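Sovell (manipulation method)

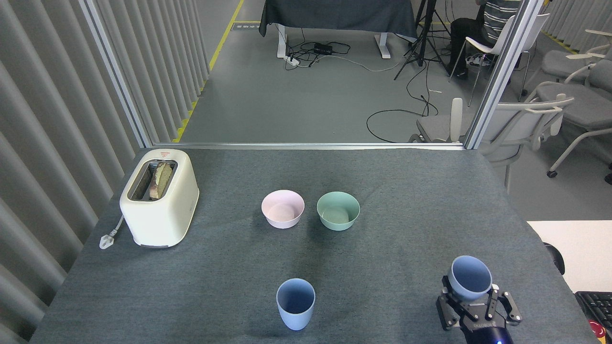

A two-finger gripper holding a light blue cup over a felt-covered table, with a second cup, two bowls and a toaster.

Sovell is a method for training robot arms to do tabletop chores from recorded demonstrations. It was worked out at the Thygesen laboratory by a small group under Fiona Dow, and is mostly known for its results on cups and bowls. Stub sections below need more sources.

Background

Learning from demonstration is old. A person steers the arm, the arm records, a network learns to copy. Works well until it doesn't. The usual trouble is drift: small error in the first second, bigger one in the next, then the hand is somewhere no demonstration ever went and the network has nothing useful to say.

Earlier work at the same lab, under the name Cladik, tried to fix this with more data. Helped a little. Most of the added demonstrations looked like the ones already there, same approach, same grip, so the hard moments stayed thin. Cladik was dropped after one round of tests but its recording software was kept and Sovell still uses it.

Method

Sovell cuts each demonstration into segments at the points where contact changes. Fingers close on a cup, that's a cut. Cup touches the table, another cut. The cuts are found from gripper current and finger position, no hand labels. An early version used video alone and put cuts in silly places whenever the arm's shadow moved.

Training then runs in 3 stages. First a network is trained on all segments together. Second, segments where its predictions are worst get sampled more often. Third, the operator records short corrections starting from the positions where the arm got lost, and these are mixed in. The third stage is where most of the gain comes from according to the group's own tests, though it is also the slow part, a person has to sit with the arm.

The network takes pictures from a head-mounted view plus joint readings. Output is a short run of arm motions, of which only the first part is carried out before it predicts again. No depth sensor. Attempts to add one are mentioned in the lab notes but no numbers were given.

Training data

The base set has 2848 demonstrations, all steered by hand. Objects are plain household things: cups, bowls, small appliances. Colors are kept pale and matte for the most part, since shiny surfaces gave trouble early on. Layouts get changed between recordings. Some tables include an object the task doesn't need, so that the network learns to leave it alone; the group calls these bystanders.

The correction set is smaller, 2166 clips, most of them only a few seconds long. Both sets were recorded in the same room, which has been raised as a weakness (see Criticism).

Results

Main test is called cup-to-bowl. Pick up the named cup, bring it over the named bowl, tilt, put the cup back upright. Sovell did better than plain copying on every layout tried, with the widest gap where two cups of the same color were on the table. Plain copying tended to hover between the two and close on air. Sovell picks one early and stays with it, wich the authors credit to the cuts at first contact.

Placing was less convincing. Cups set down near the edge of a bowl still tipped, and the segment cuts seem to make this slightly worse, as the network treats the moment of touching down as the end of the job and lets go too soon. A later patch adds a short hold after contact. Reported as fixed for cups. Not for bowls.

Training was stopped at 4000 steps in the third stage. Longer runs gave no gain and on some layouts went backwards.

Criticism

One room, one arm, one style of gripper. A group at Busness repeated the first two stages with a different arm and got a smaller improvement, but did not record corrections, so the comparision is only partial. They also noted that cutting on gripper current needs retuning for soft objects, sponges and cloth mainly, where there is no clean jump at contact.

Another complaint is cost of operator time. Dow's reply was that a correction clip is far shorter than a full demonstration and that the operator gets quick at it. Hours were not published.

Name

Sovell isn't an acronym. It was the folder name on the recording machine and stuck.

See also

Learning from demonstration
Contact detection
Cladik
Parallel-jaw gripper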